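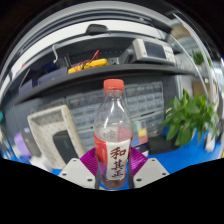 Workbench Tidying and Drink Storage
Project report, Wiriya Workshop Course
6 Jul 2023

1. Background

Our group shares a workroom in the Plestoswood building. In May we agreed to set rules for drinks on the benches. Most of us bring bottled tea, and the blue table is used for both drinks and small parts work. The budget was 100 dollars and we spent 32 of it.

2. What we did

First we sorted the small parts back into the gray drawers and wrote a list of what goes in each row. Then we picked one spot on the table for bottles and cups. The rule is that a bottle stays upright with its screw cap on when no one is drinking from it.

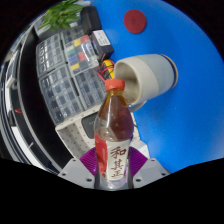
Mugs were harder to agree on. They have no lid and they tip over easily, so we decided they should be kept away from electronics and open drawers. Two people wanted all drinks moved to the hallway, but the hallway has no table.

3. Results

The drawer list took longer than planned and is still missing a few labels. The drink spot was easy to set up.
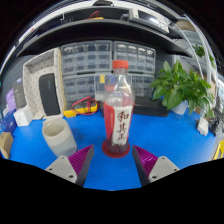

Figure 3. Tea bottle on a round red base, with the parts drawers behind.

4. Next steps

Finish the drawer list and tape a copy to the door. The group using the room next term can change the drink spot if they need the table space.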